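The housekeeping lead at Smadi, a 14-room guesthouse, has changed wastebasket liners for 20 years and has firm views on them. "People buy the bag too small," she said. "Then it slides down the first time you drop something in."

She likes a gray drawstring bag with plenty of slack. The rim goes over one side of the bin first, then the other. 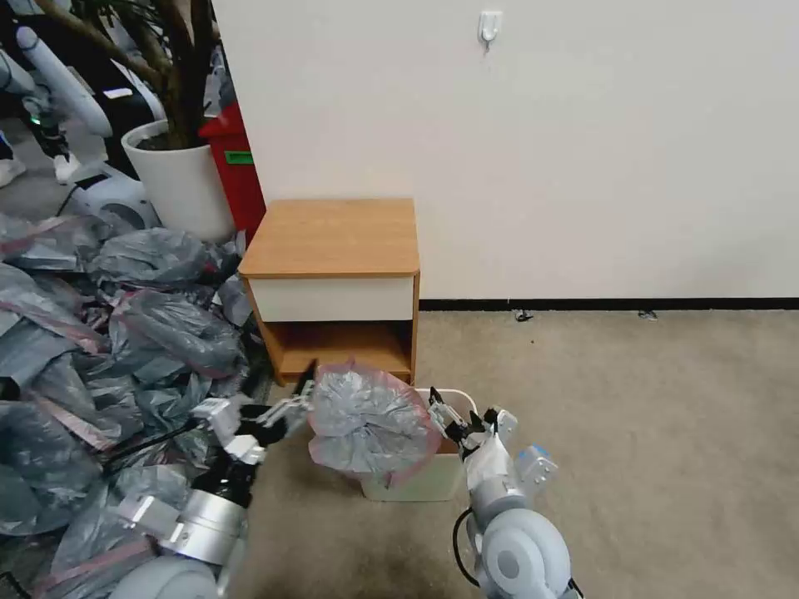 "You want the string outside, where you can reach it," she went on. "If it's tucked in, the next person has to dig for it."

Every bedroom bin at Smadi stands on the carpet by the nightstand. She tried putting them by the door for a month. Guests left tissues on the nightstand shelf instead, so the bins went back.
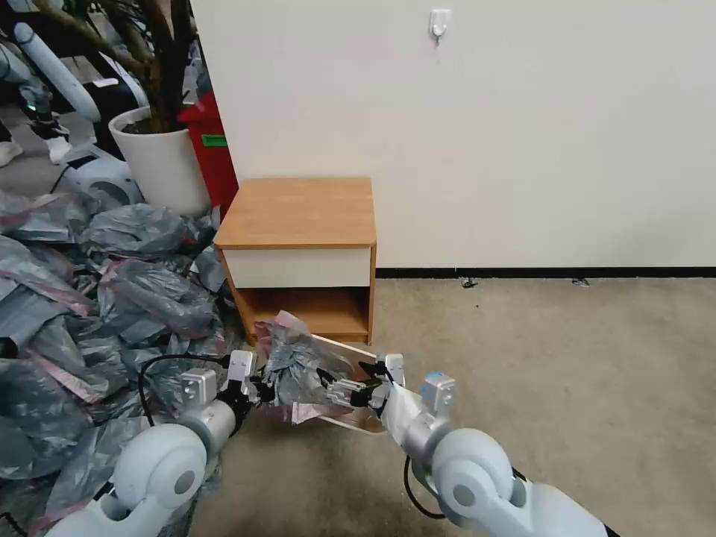

A gray bag stretched between two grippers beside the nightstand.

The guesthouse orders 2,000 liners at a time from Umico. "They last us until October, usually," she said.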